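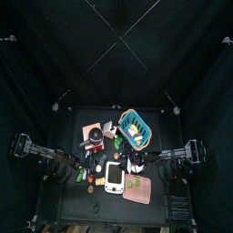
Cell 2 table with the toy kitchen set laid out, both arms over the table.

Ticket 442: Right arm stops during open day demo
Site: Rimari demo hall
Equipment: Viren two-arm cell, cell 2
Reported by: Gemma Clegg
Assigned to: Định Dương
Priority: High (visitors on site)
Status: Closed, one follow-up open

Opened 18 June 2018, 9:50

Problem as reported

We are running the kitchen clear-up demo for the open day. The arms pick toy food off the table and put it in the blue basket. The first group came through at 9:30 and the first run was fine. On the second run the right arm stopped partway to the basket and the operator screen showed "right arm: following error, joint 4." The left arm finished its move and then waited. I cleared the error, sent both arms home and started again. It stopped in the same part of the move.

The next group is from Wokau and they are due at 10:30. They asked ahead of time to see both arms working together, so I would like to keep the right arm in the demo if we can.

No one has touched the arms since the setup on Friday. The toys were put out fresh this morning by Marcelino Goicoechea.

Gemma

9:58, Định Dương

Got it. Please don't restart again until I have looked at the log. Questions for now:

Does it stop on every pick or only on some?
Is the arm carrying anything when it stops?
Was the speed setting changed for the open day?

10:04, Gemma Clegg

Only on picks that end at the basket. When the right arm moves something within the middle of the table it does not stop. It was holding the yellow food piece the first time and nothing the second time, so I don't think it is the load.

I don't know about the speed. Trinh Từ did the setup.

10:09, Trinh Từ

Speed was at 50 percent on Friday. I did not change it. I did move the basket. It used to be at the back on the left, and Tuấn Ung asked for it on the right so people standing at the rail could see the drop. I taught the new drop point by hand and ran it 7 times with no errors. The basket was square to the table edge when I left.

10:15, Định Dương

Log is in. Joint 4 current climbs over the last part of the move to the basket and then trips. That usually means the arm is pushing on something or a cable has run out of slack. The basket is at an angle now, so it has been moved since the teaching. Gemma, please do these in order:

1. Press stop and wait for the screen to say "arms held."
2. Turn the basket square and push it back to the tape mark, if Trinh left one.
3. Put the right arm in hand guide mode and take it slowly to the drop point.
4. Tell me if you feel it get stiff, and where.

10:22, Gemma Clegg

Steps 1 and 2 done. There is no tape mark so I went by Trinh's photo on her phone. Step 3, the arm gets stiff a little before the drop point. I can push it the rest of the way but it wants to come back. It is not touching the basket when this happens.

10:25, Định Dương

Then leave the basket alone, it is the cable. Look at the black cable along the right arm, between the last two links. There should be a loose bend in it when the arm is at the drop point.

10:28, Gemma Clegg

No bend. It is pulled straight. The clip closest to the gripper housing has slid back toward the base.

Wokau group is here. I am going to run the left arm by itself for them and use the toy sorting program. Tuấn will do the talk first, that gives us a few more minutes.

10:31, Định Dương

Fine. Before you start the left arm, park the right arm at home and lock it out on the screen. Don't just leave it where it is, the left program crosses the middle.

10:36, Gemma Clegg

Parked and locked out. Left arm program running.

10:58, Gemma Clegg

Wokau group finished. Left arm ran the whole time without an error. It failed to pick the pink board, but that board is not in the program. One of the visitors asked to see it try and Tuấn said yes. Please don't log that as a fault.

They were more interested in the missed picks than in the good ones and asked how the arm knows it has dropped something. Tuấn told them about the grip width check. They want to come back when the right arm is working.

11:05, Định Dương

Not logged. Now the clip. You need the 2.5 hex key from the drawer under the operator desk.

Power the right arm off at the switch, not on the screen.
Loosen the clip screw half a turn.
Slide the clip toward the gripper until it meets the old mark on the link.
Pull enough cable through to leave a bend you can get two fingers into.
Tighten until snug. The clip is plastic inside and will crack if you force it.

11:19, Marcelino Goicoechea

I did this one for Gemma, who is at the front desk with visitors. Clip was loose enough to turn by hand. Moved it to the mark and tightened it. There is a bend in the cable now at home position. Powered back on, no error on the screen.

I also set the basket at an angle this morning so the orange rim faced the rail. I didn't know the drop point was taught for a square basket. Sorry about that.

11:24, Định Dương

The angle didn't cause the trip, but the pieces could land on the rim. Please run hand guide to the drop point again, then the basket move with an empty gripper at 28 percent speed.

11:33, Marcelino Goicoechea

Hand guide is smooth all the way. Empty run completed. Repeated it with the yellow piece, also completed. Joint 4 current on the screen stays flat to the end.

11:37, Định Dương

Go back to 50 and do one full clear-up run before you let anyone in.

11:49, Gemma Clegg

Full run done, both arms, no stops. The green bottle fell over on the first try and was picked on the second. Taking the noon group with the normal program.

15:40, Gemma Clegg

All afternoon groups done. No more errors on the right arm. Wokau came back at 2:00 and saw the two-arm run.

16:10, Định Dương

Cause: cable clip on the right arm slid toward the base and took up the slack. The new drop point on the right reaches farther than the old one, so the short cable only showed up there. The Friday runs passed because the clip had not moved far enough yet.

Fix: clip moved back to the mark and tightened, cable slack reset, full run checked.

Follow-up, Trinh Từ: tape marks for the basket, and a line in the setup sheet to check the clip on both arms after any change to a drop point. I have asked Bùi for a clip with a rubber liner. They expect to have it in October. Until it arrives, check the screw each morning the cell is used.

Closing this one. Reopen it if joint 4 trips again.

16:22, Trinh Từ

Tape is down. Setup sheet will be done tomorrow.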